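Wed 27 October

Bench 2, the old tower from the Robichaud lot. Carrying on from the last one, same job: strip, note, refit, see if it's worth keeping for the Brumen shelf or goes for parts.

Started late, the good screwdriver was in the wrong drawer again. Side panel came off without a fight. Thumb latch a bit stiff, wants a wipe round the edge, no more than that. Dust not as bad as the last two from this lot. Blew it out by the door, then again on the bench, should have done the power supply properly the first time and saved myself the sneezing.

Laid it down on its side so the board faces up. Much easier than working into it standing, and stuff you drop stays where you can see it. Mostly. One screw went down a slot in the table, fished it out with the magnet.

Order I did things in, for whoever picks up the next:
mains lead out, hold the power button in a few secs
panel off
cooler off, four screws, go corner to corner, a bit each at a time
lever up, frame up, processor straight out by the edges into the tray
lever back down gently

Cooler was stuck on hard. Old paste gone like biscuit. Twisted it a little side to side before lifting and it let go. DON'T just pull, that's how we lost the one in the Troramier batch. Cleaned the processor with alcohol and the lint free stuff, took 3 wipes to get it clear. It's in the pocket on the left part of the grey plate, on the table to the left of the case.
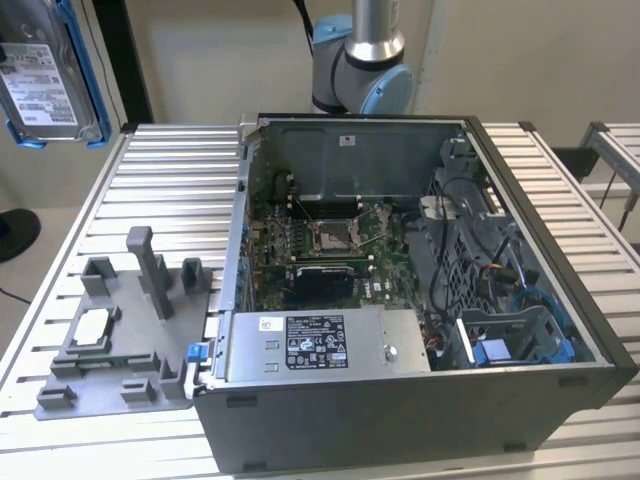
Next thing is the socket. Want a proper look with the lamp and the glass before anything goes back in. Looking for bent contacts, bits of old paste, hair, anything that shouldnt be there. Do not touch it with a cloth. Do not blow on it either, you spit more than you think. If there's paste in there, stop and leave a note, dont have a go with a pin.

Memory: leave where it is for now. Will do the reseat after the socket check so only one thing changes at a time. Last time I did both at once and spent the afternoon not knowing which had fixed it.

Cables. Bit of a nest over by the drive cage. Not going to re-route the lot, not worth the time on a machine this age, but the black bundle wants tying back so it isnt in the way when the cooler goes on. The blue SATA one I'd swap anyway while we're in there, they're pennies and we've a bag of them. Check the clip on the new one holds before closing up, some of that bag have no clip at all.

Power supply stays in. Tested on the plug-in tester before I opened up, all the rails came up fine. Fan a bit noisy at start then settles. Copy the rating off the label into the sheet, I keep forgetting and then it's all screwed shut.

Time so far 162 minutes including hunting for the screwdriver and a tea. Too long realy. Should be well under that once the trays are set out beforehand.

Still to do:
socket under the lamp
fresh paste, pea sized, no spreading
cooler on, corner to corner again
tie back cables, new SATA lead
rating into sheet
memory reseat
power up with panel off, listen, then leave it running over lunch

Need more lint free wipes, nearly out. Also cable ties, the small ones, the big ones are useless in here. Paste tube is around half full, will do this lot but not the next.

Leaving it open on the bench overnight. Please dont put anything down on top of it.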